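Fórum Netlow > Braços robóticos > Teleoperação ou guiar com a mão?

tudor_v
Malta, preciso de gravar 200 demonstrações até setembro e ainda não decidi: comando remoto ou pegar no braço e levá-lo à mão?

zoriana.h
À mão, sem dúvida! Em 3 dias apanhas o jeito, com o comando andei semanas a bater na mesa.

janaka_p
Discordo. À mão acabas com os dedos à frente da câmara e depois o modelo aprende os teus dedos, lol. Eu vou pelo comando, com a mesa assim (taça laranja atrás, copo à frente):

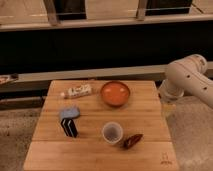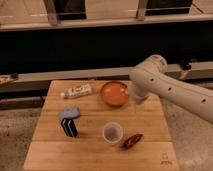 E começa devagar, a sério. Cada vez que acelero tenho de deitar fora umas quantas gravações.

zoriana.h
Os dedos tapam-se mudando a câmara de sítio, Janaka... já falámos disto no outro tópico.

tudor_v
Ok, faço 7 de cada maneira e comparo. Que taxa de gravação usam?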